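### 3.2 Repair and resale of office desktops

The household survey in Sorkeck reached 2,586 addresses, of which 2,506 gave usable answers. It asked what happened to the last computer the household stopped using. Many had gone into closets. Others were passed to relatives or sold to a dealer, and a smaller share went out with the trash. Households in the Jarkier district kept old machines longest, even where a drop-off site was within walking distance.

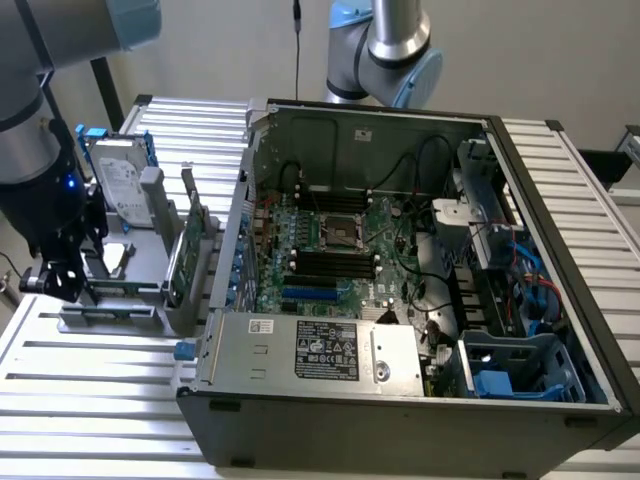

Distance to a site explained little once income and housing type were included in the model. Renters were more likely to give a machine away when they moved. Owners tended to keep it until a closet or garage was cleared. We therefore treat storage as a separate stage and assign it a length of 8 years for owners and 2 years for renters.

Resale prices were collected in May from listings in both districts. Memory was often sold apart from the machine it came from, so a complete desktop could bring less than its parts.

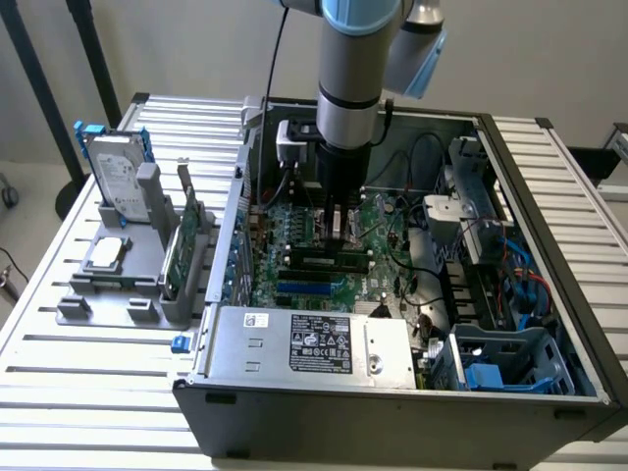 Modise, a dealer in the Jarkier district, objected to this reading and told us that buyers there pay for a machine that starts up, and that parts sell well only when a school or an office is replacing a whole room at once. The listings cannot settle the point, as they give asking prices and leave out what was paid.

Collection records from Muka cover weight only. We converted them to units using the average weight of a desktop without its monitor.
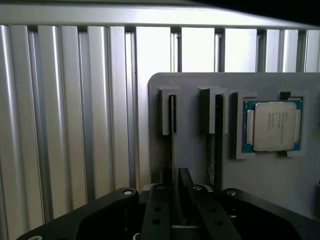
**Figure 3.** Gray holders on a flat panel, with aluminum profiles behind.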